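2023-12-02. Cuaderno del taller de montaje y conservación

Sigo con la revisión del almacén de textiles antes de que lleguen las piezas del préstamo Govindasamy. Del inventario antiguo salen 467 fichas de indumentaria. Zlata Kobzar ha cotejado las del armario norte y faltan dos números, los dos de la misma donación. Puede que estén en la caja de Silwood que quedó sin abrir en marzo. Pendiente de mirar.

Datalogger de la sala 2: la humedad se ha mantenido estable salvo un pico por la mañana, coincidiendo con la entrada del montacargas. No toco nada por ahora. Lech Kwiatkowski pide que se anote la hora cada vez que se abra el muelle; he dejado una hoja colgada junto a la puerta.

Cartelas: la imprenta manda segunda prueba. El gris del cuerpo pequeño sigue demasiado claro para la luz que vamos a tener en vitrina. Devuelta con la corrección y con la errata de la ficha 2978 («algodon» sin tilde). La dirección quiere añadir una línea de agradecimiento a Grovesari en el panel de entrada. Hay sitio si se baja el segundo párrafo. Falta que me pasen el texto exacto.

Maniquíes: 16 pedidos a Bimton y el albarán dice lo mismo, pero los cuellos vienen en la medida antigua. Slamet Chong prueba mañana a rebajar uno con lija fina y forro de punto. Si queda bien se hacen todos, y si no, se devuelven. No montar nada encima hasta que lo confirme él. 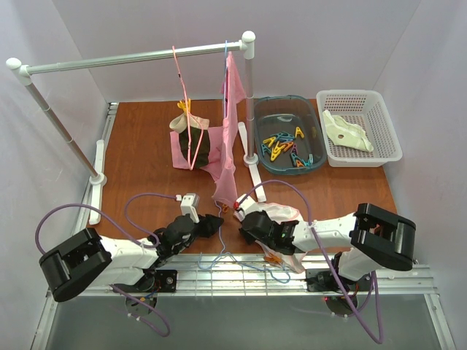
Perchas en la barra de un tendedero pequeño, con los dos brazos robóticos sobre la mesa.

Reunión corta con Aiman Yusof sobre el recorrido. Quiere mover la vitrina baja al final de la sala para que los grupos escolares no se paren en la entrada. A mí me parece bien, aunque obliga a cambiar la toma de corriente y a repetir el plano de evacuación. Lo hablará con la dirección antes de que yo redibuje nada. El texto de sala lo lleva Arif Subramaniam, que ha recortado bastante; la versión buena es la de la carpeta compartida, la otra se puede borrar.

Iluminación: medido en la vitrina central con los filtros nuevos. Sigue por encima de lo que pide el prestador en la esquina izquierda. He girado el segundo foco hacia la pared y baja, pero deja en sombra la cartela. Probar con difusor.

Seguro: la póliza clavo a clavo está firmada, falta la copia sellada para el expediente.

Para la próxima:
Abrir la caja de Silwood con Zlata.
Pedir papel tisú sin ácido, queda un rollo.
Difusor para el foco 2.
Preguntar a Slamet por los cuellos.
Reclamar la copia del seguro.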